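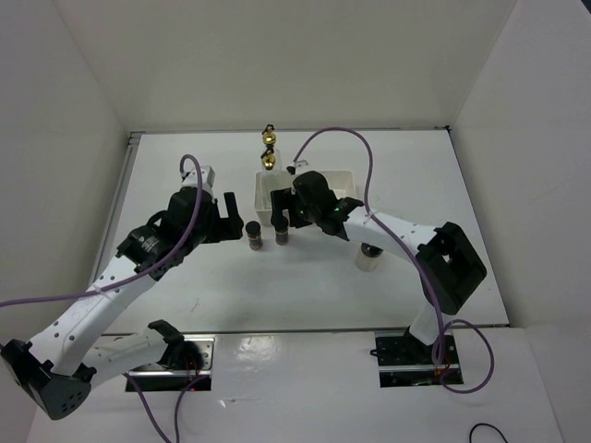

Lorena Salinas told the budget meeting at Mullent that the arms were the easy part to price, and that her first quote had left out nearly everything else.

Chapter 4
Planning the Purchase of a Two-Arm Cell

A pair of arms working over one table needs more than the arms themselves. The budget must also cover grippers, mounting plates, cabling, the enclosure and the trays and containers to be handled. Small items add up – at Mullent, the order for fittings and spares ran to 413 lines.

This chapter follows that purchase from first request to January delivery. Section 4.1 deals with the written specification. Section 4.2 compares the Keltex and Lunlow quotes, which differed by 19 per cent. Section 4.3 covers payment terms, including the usual 30 days, and what to hold back until the cell has been accepted.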